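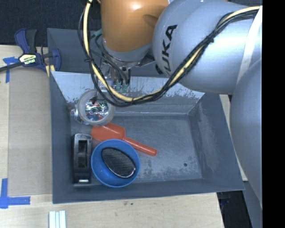 Clostdale Technical Centre – Estates and Building Services – Community Help

Long wait for hot water at one basin
Filed under: Plumbing, hot water

Posted by Hollis Tran

I look after the small kitchen and the washroom at the far end of our corridor. The washroom basin takes far too long to run hot. I timed it this morning with the tap fully open and it took 71 seconds before the water was properly hot. The kitchen sink, which is closer to the cylinder, is hot almost at once.

Details, in case they matter:

The cylinder is a Moden, unvented, in the cupboard beside the stairs. The thermostat has not been touched and the water is as hot as it ever was once it arrives.

Pipework is copper. It leaves the cupboard in the larger size (22 mm), runs above the ceiling and drops to the basin. I can only see the first part and the last part. The last part, under the basin, is 15 mm. I do not know where it changes over.

There is lagging on the pipe in the cupboard. I have no idea whether it carries on above the ceiling.

The basin tap was changed in April. It has a Lüthi spray insert in the outlet. People did complain before the change, but not as much. Cold flow at the same basin looks normal to me, though the cold comes through the same spout so I am not sure what that proves.

I have been offered three different cures: turn up the cylinder, fit a pump, or fit a small electric heater under the basin. I would like to know which one deals with the cause before I ask for money. Is there a measurement I can make first without taking the ceiling down?

Posted by drainoff

Turn the cylinder up a bit. Hotter water gets there sooner. We did this at our place and it helped. Failing that get the electric one, they are not dear.

Posted by Lăcrămioara Tudose

Do not turn the cylinder up. The delay is the time needed to push the cooled water out of the pipe, and that depends on the volume of the pipe and the flow at the tap. A higher store temperature changes neither. You may notice warm water a moment earlier, as the leading edge is hotter, but the gain is small and you raise the scald risk at every outlet in the building.

You can get the volume from the tap. Hold a 500 ml jug under the spout, hot side fully open, and time how long it takes to fill. Do it more than once and use the middle result. Multiply the flow by your waiting time and you have the quantity of water drawn off before the hot arrives. Some of the heat goes into warming the copper on the way, so the true pipe volume will be less than this figure. It is good enough to choose between cures.

Then compare it with the pipe. 15 mm copper holds a little under 150 ml per metre. 22 mm holds a little over twice that. If the answer fits what you can pace out along the corridor, there is no fault. You have a long dead leg and a slow tap.

Check these before spending anything:

The isolating valve under the basin. The slot should be in line with the pipe. These are often left part closed after a tap change.

The spray insert. Unscrew it and look for grit or scale, then repeat the jug test with it out. The difference between the two results is the restriction due to the insert. Clean it in descaler and rinse well if it is scaled. If it is clean and still slow, it is simply a low flow pattern, and a higher flow one can be had in the same thread.

The flexible connector on the hot side. A sharp bend behind the pedestal will halve the flow and looks like nothing from the front.

Lagging does not shorten the first wait of the day. After a night the pipe is at room temperature with or without it. It does shorten the second and third waits, when draw-offs are close together, so it is worth knowing if it stops at the cupboard wall.

Post the jug result and I can be more definite.

Reply from Hollis Tran

Valve was fully open. Connector looks fine. The jug filled in 12 seconds with the insert in place, and that was the middle one of several. I have not had the insert out yet as I do not have the key for it.

Reply from Lăcrămioara Tudose

That is 2.5 litres a minute, so you are drawing just under three litres before it runs hot. In 22 mm pipe that would be a run of nine metres. In 15 mm it would be twenty. A mixture of the two falls in between. If your corridor is anywhere in that range, the pipework accounts for the whole delay.

The flow is low for a basin, even one with a spray insert. Double it and the wait drops by half, at the cost of the insert. Start there. The water run to waste each time stays the same, so if waste is the complaint as well as time, the insert is only part of the cure.

After that:

A pumped return means a second pipe back to the cylinder above the ceiling, a pump, a check valve and a timer, and the whole loop has to be lagged or it will lose heat all day. For one basin I would not do it. For a row of outlets I would.

A small electric heater under the basin removes the dead leg altogether, provided the old hot feed is cut back to the tee and capped there. Do not leave it full and capped at the basin. It needs its own fused supply and an expansion arrangement to suit the maker's instructions. Zellham do an undersink one with the relief valve in the box, but check the width against your pedestal.

Re-piping the tail in 15 mm from the kitchen tee is the cheapest in running cost if the ceiling is coming down for some other reason.

One more point. If that washroom is little used, put the basin on the weekly flushing list whichever cure you choose.

Reply from drainoff

Fair enough about the temperature. Still think the electric one.

Reply from Hollis Tran

Key ordered for the insert. The corridor from the cupboard door to the washroom door fits the middle of your range. I will run the jug test again with the insert out and put the result on this page.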